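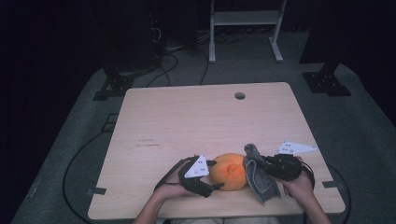

An operator wearing the hand-mounted grippers works on a round orange fruit with a grey cloth.

Skallovgate halts glove gripper sessions after cable fault

22 January 2020

Skallovgate has stopped all recording with its hand-mounted grippers after a fault in the right-hand cable caused the jaw position to be logged wrongly. No one was hurt. The fault affected 38 sessions, all of them wiping and handling tasks done at a table.

The grippers are worn by a person, and the recorded movements are later used to train the Molonberg arm. The arm closed too far on a test piece during a routine check, reaching 80 newtons before the force limit cut in. Engineers first suspected the arm's controller, made by Woldegiorgis, but found it to be working as specified.

The cause was traced to a worn conductor close to the right-hand connector. When the wrist was turned outwards, the signal dropped out and the logging software kept the last good value. A gripper that had opened could therefore be recorded as still closed. The software raised no warning – a dropout had to last 680 milliseconds before it was flagged, and most were shorter.

"The cable is rated for 2,000 bending cycles at that radius and we had no count of how many it had done," said Hamish Henare, who leads testing at Skallovgate. "We should have had one."

The affected sessions have been withdrawn from the training set. Replacement cables with a longer strain relief are on order from Zukis, and the dropout threshold has been lowered. The left-hand unit showed no fault but will get the same cable. Recording will resume once both units have passed a bend test with the logger running.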